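Setting Up the Stustari Shelf-Pick Kit

Posted February 13, 2021

The Stustari Shelf-Pick Kit is a package for two-armed humanoid robots that teaches one household job: take an item off an open shelf and put it in a hand basket. It comes with the task software, a cable kit for an overhead tether, a set of floor markers and a license for one robot. You supply the robot, the shelf and the basket. We installed it in our test room in Endville, and the steps below follow the order we ended up using, which differs a little from the printed guide.

Before you start

Read the tether section of the printed guide first. The kit assumes the robot will be held from above whenever the legs are powered, and the software asks you to confirm this at each startup. You will also need a laptop with a wired network port and a clear path for the data cable.

Allow most of a day. The software download is 4000 MB and the installer does not resume if the connection drops.

1. Place the shelf

Use an open cube shelf with a flat back wall behind it. Ours is tall and white, and the software had no trouble finding the edges of the boards. Push it up to the wall and check that it doesn't rock. If it does, shim the base before you go further. Moving the shelf later means repeating step 3.

Leave the cubbies empty for now.

2. Hang the tether and route the cable

Fix the ceiling anchor according to the guide and run the lines down to the top of the robot. With the robot standing, the lines should be taut but should not lift the feet. Let the data cable hang from the body with enough slack to reach the floor, then lead it away behind the robot. Keep it out of the area between the feet and the shelf.

3. Calibrate the shelf

Start the Brerex control app, choose New Shelf and enter the height of the middle board. The robot will lean toward the shelf and move one hand past each column. This takes 7 minutes. When the app shows a green border around every cubby, save the profile. If one cubby stays gray, run that column again by itself.

4. Load the basket hand and run the first pick

Hang the basket from the gripper by its handle and select Basket Held in the app. A light plastic basket with a mesh body works well. The kit is set for a total basket load of 500 grams, and you can lower that limit but not raise it.

Put two pieces of fruit on the shelf, next to each other but not touching. Choose the item you want from the list, then press Pick. The free hand reaches into the cubby and the other arm keeps the basket low, next to the shelf. 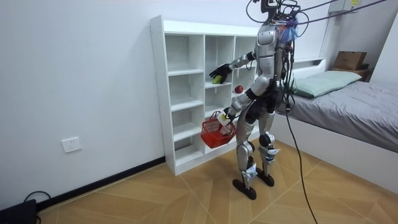
5. Adjust the grip

Open the Grip page and start at the lowest setting. Round, hard fruit tends to roll when the fingers close too quickly, so change the closing speed before you change the force. Run the same item several times between changes. The app keeps a log of each attempt and you can export it as a plain table.

Small fruit is harder than large fruit. If the fingers push the item toward the back of the cubby, raise the approach angle one step and try again.

6. Set the release point

The release point is where the picking hand opens above the basket. The default is too high for a small basket. Lower it until the fingers are just above the rim, and set Arm Return to Slow so the hand clears the handle on its way back.
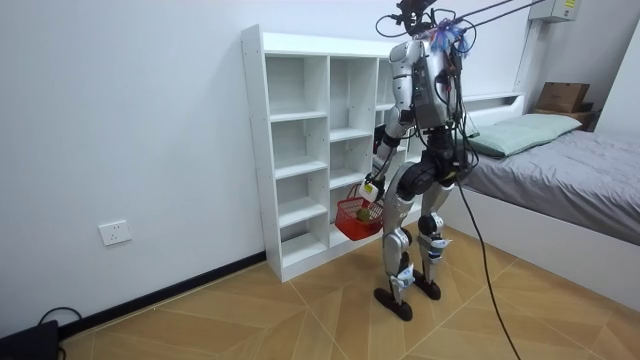
Save the release point under the name of the basket you are using. Each basket needs its own entry, and the app will not warn you if you load the wrong one.

7. Run a full list

Once single picks are working, go to Lists and add items in the order you want them collected. We ran 132 picks over the test period using lists of different lengths. Short lists gave us fewer stops. On longer ones the app sometimes paused to ask for a new shelf scan, and we had to press Continue on the laptop.

Press Stop and wait for the arms to settle before you take the basket out of the gripper.

Price and support

The kit is sold through Sampaio, which also handles returns. Support is by email. Our first question was answered the next day, and the second one, about exporting logs, took over a week. The license covers updates through August. After that, updates are a separate purchase, but the installed version keeps working.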